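Okay, so the Kitlow bottle rack is finally back in stock, and I'm happy to be writing this page because I've been answering emails about it since November. I make these in a shed behind my house in Gestotham, one batch at a time, and the last batch went faster than I could cut the wire!

**Kitlow Countertop Bottle Rack, $74**

It holds sauce bottles upside down so you get the last of the ketchup without standing there whacking the bottom. You set the bottle in cap down, the collar grips the neck, and you walk away. I started making them for my own kitchen (three kids, a lot of fries) and then Araceli Cabello ordered a dozen for her diner and it sort of became my job.
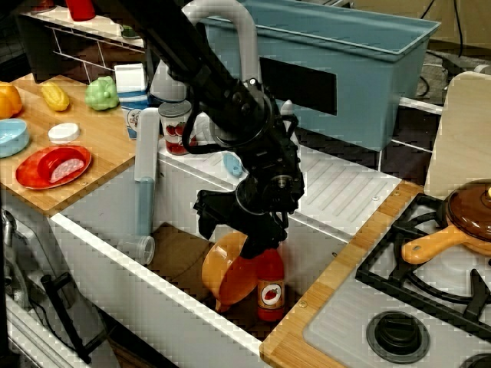 *Huveck Kitchen Supply Catalog · Issue 618 · p. 74*

The new version has a wider base than the old one. I went back and forth on this for weeks, because a wider base eats up counter space and I know some of you have tiny kitchens. But the old rack would tip if you only loaded one side, and I was tired of telling people to balance it with a jar of pickles. It's also a bit heavier now, and the feet are a soft rubber that I buy from Ortuño, same as before.

What fits: most squeeze bottles, most glass ketchup and hot sauce bottles, and honey bottles as long as they aren't shaped like a bear. Syrup jugs with a handle won't go in. I've tried. If your bottle is an odd one, measure the neck just under the cap and send me the number, and I'll tell you before you order.

Cleaning is easy. The collars pop off and can go in the dishwasher on the top rack. The wire part likes a wipe with a damp cloth and then a dry one (please don't leave it soaking overnight, the coating gets cloudy around the welds).

**Colors:** white, oatmeal, dark green. The yellow is gone until I can find that powder again.

**Shipping:** I pack on my own and drop off twice a week. Tharindu Jayawardena handles anything going outside the US, so if that's you, put his name in the order notes and he'll write back with a price.

Spare collars are sold in pairs on the parts page, and they fit the old rack too.

*Page updated March 16, 2024*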